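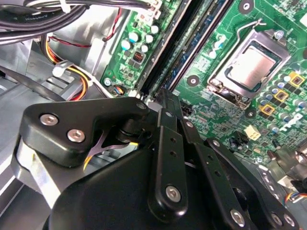 Forums > Robot Arms > Teaching by Hand and Teleop > Memory module task, hand guiding or leader arm?

14 replies · 1433 views · 3 shares

**solderbridge_pat**

OK so I've been on the desktop PC job for three weeks and I need to talk to people who aren't my wife. The task is seating a memory module on an old green board with the board still in the case. CPU is in its socket, all the power cables are still in there, and I'm working in the strip between the socket and the left side of the chassis.

I've been teaching it by hand guiding. Arm in free-drive, I grab the wrist, walk it down over the slots, press, back off, save. I have 700 demos like that. The policy is great at getting to the slot and then it goes kind of vague on the push. Do I keep going to 1000 or do I stop and switch to a leader arm? I have a Skornham leader sitting in its box and I'm scared of it.

**Zuleica Bezerra**

Stop at 700! Please. If the push is vague in 700 it will be vague in 1000, you'll just have more of it.

My guess is that when you hold the wrist you're the one doing the pushing, and the arm never has to. Your joint positions get recorded but the commanded force is basically nothing. So at playback the arm goes to where your hand took it and stops there, feeling very pleased with itself. I had exactly this with card edge connectors on the Marinho bench and it cost me most of June.

**gantry_goat**

Disagree with Zuleica a little bit. Hand guiding is fine for this if you have a force sensor between the wrist and the gripper and you record that too. You feel the clip go over, the sensor sees it, everyone's happy. With a leader arm you feel nothing unless it has feedback, and the cheap ones don't. I've watched people bend a board on teleop because they just kept leaning.

Pat, do you have a sensor on there?

**solderbridge_pat**

No sensor. Motor current only, and it's noisy.

The other thing is my hand gets in the wrist camera's view on maybe one demo in five. I've been keeping those. Is that bad?

**gantry_goat**

Oh no. Yes, throw those out. At playback there's no hand, so the policy is looking at something it never saw in those demos. I'd do that before buying or unboxing anything.

**mothlamp**

Different question, is that X-shaped silver spring bit in between the black parts stock or did you add it? I can see it in the gap behind the bracket plate. I've been wanting some give in my fingers for insertion jobs and everything I print is either a brick or a noodle.

**solderbridge_pat**

Came with the Sesomau gripper, I haven't touched it. It does help when I come down a hair off. It also means the wrist position and the fingertip position aren't quite the same thing under load, which is probably part of my mess now that I type it out.

**Zuleica Bezerra**

It's totally part of your mess lol. With the leader arm you record what you *asked for*, and when you lean into the slot the asked-for position goes a few millimeters past where the fingers really are. Train on that as the action. The gap is your push. That's the whole reason I like teleop for anything that has to click – the demo has the intent in it and you don't need the sensor.

And gantry_goat is right that you can bend a board. Put a current limit on the follower before you start. I set mine low enough that I can stop it with my palm.

**halfduplex**

Unpopular opinion, but why is this a learned task at all? The slots are straight, the board is screwed to the chassis, put a fixture on the case and teach four points with the pendant. We did a run of towers at Hirolthorpe that way and it took an afternoon.

**solderbridge_pat**

Because they're all different! These are take-back machines. One has the cables zip-tied out of the way, the next one has them flopped right over the slots. If they were all the same model I'd be done and fishing.

**halfduplex**

Fair enough, if it's mixed models I take it back. Still think you could find the slot with vision and script the press.

**gantry_goat**

I kind of like that, learned approach and scripted press. Pat's approach is already good so that part's paid for.

**Zuleica Bezerra**

Scripted press is OK until the module goes in tilted, then you want the little rocking motion people do with two thumbs, and good luck scripting that. I'd do 50 on the leader arm and compare before deciding. Start each one with the gripper already above the slots, no need to redo the long way in.

**solderbridge_pat**

OK, plan: toss the demos with my hand in them, keep the rest for the approach, unbox the Skornham this weekend, low current limit, 50 short ones on a scrap board first. I also need to slow down near the capacitors, the ones left of the memory slots stick up and I keep coming in from that side out of habit.

**mothlamp**

Come in from over the slots instead and rotate at the top. And post how the 50 go, I've got a leader arm in a box too.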